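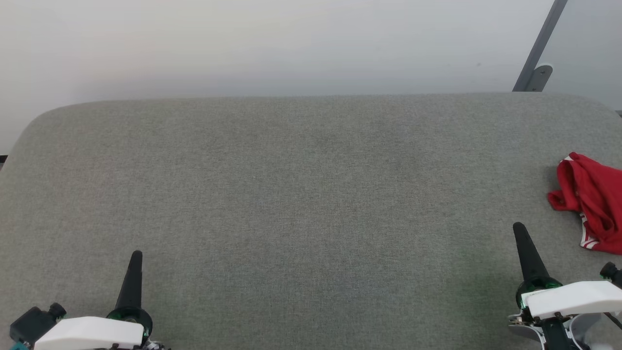
Ultberg Fabric-Covered Folding Table

The Ultberg is a wide work table with rounded corners and a woven fabric top in gray-green. It was designed by Prustano for rooms where textiles are sorted, folded and inspected by hand, and is supplied to laundries, costume departments, school uniform stores and care homes.

The surface

The top is covered edge to edge in a single piece of woven fabric with a fine, felt-like texture. Garments stay where they are placed and do not slide while a sleeve or hem is being turned. The color is slightly mottled, and small differences in shade across the top are normal for this cloth. Bright items, such as red sportswear or printed towels, stand out clearly against it, and white trim is easy to find. For very dark clothing, the Urban cover in pale sand may be ordered in place of the standard color.

The corners are rounded so that knitwear and loose threads do not catch. Staff who work at both ends of the table have also reported fewer knocks to the hip than with the square-cornered model it replaced.

Construction

The fabric is stretched over a firm board with a thin layer of padding beneath. The padding is 9 mm thick and does not take a lasting mark from folded stacks left overnight. The board rests on a steel underframe with adjustable feet. The table is delivered in two cartons and requires two people for assembly. Allow 40 minutes.

Maximum evenly spread load: up to 50 kg. The table is not intended for standing on or for use with a hot iron. Where pressing is to be done on the same surface, a separate heat-resistant pad must be used.

Placement

The table may stand free or with its long side against a wall. When it is placed against a wall, a small gap should be left so that air can reach the back edge of the cover. Even, soft light is recommended. Strong light from one side throws shadows into loose folds and makes stains harder to see.

Care of the cover

Brush the surface in the direction of the weave at the end of each working day. Lint may be removed with a roller or with the soft head of a vacuum cleaner. Spills should be blotted with a dry white cloth and then treated with cool water and a mild soap. Do not use bleach. Damp laundry should not be left on the table, as some red and navy dyes will transfer to the fabric.

The cover was tested in the Prustano workshop to 2,000 rub cycles with a cotton cloth and showed no broken threads. Replacement covers are sold separately and are fitted from below with clips — no tools are needed.

Ordering

The Ultberg is made to order at the Wekunstead works. Orders received before noon on Monday are entered in that week's production plan. Fabric samples are available on request and need not be returned.

Sales and samples: Miroslava Šimko
Spare parts and replacement covers: Szabolcs Dudás

Schools and care homes may request an invoice in place of payment with the order. Please state the delivery floor and whether an elevator is available.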